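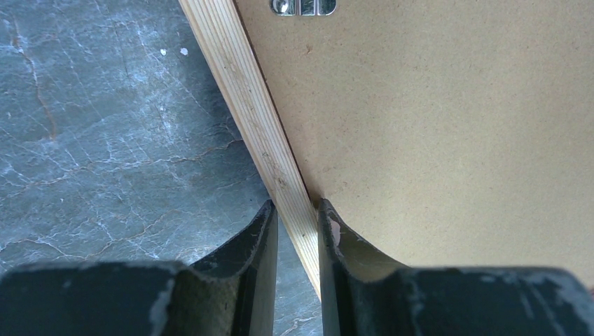 I don't trust anyone who says a gallery wall takes an afternoon. The Bodura blog swears by it, plus a 60 dollar kit of hooks. Mine has eaten most of July. Start with one pale strip of wood like this and you're soon arguing about whether oak goes with walnut, and whether you even like the prints.

Home | Archive | About

Anum Shaikh told me to tape paper to the wall first. Fine, but paper weighs nothing and my plaster is awful.
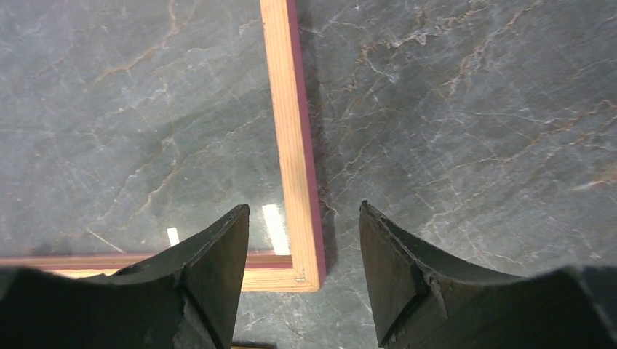
Wooden frame, still on the marble.

I'm hanging two and stopping there.

Print | E-mail this post

This site uses cookies. OK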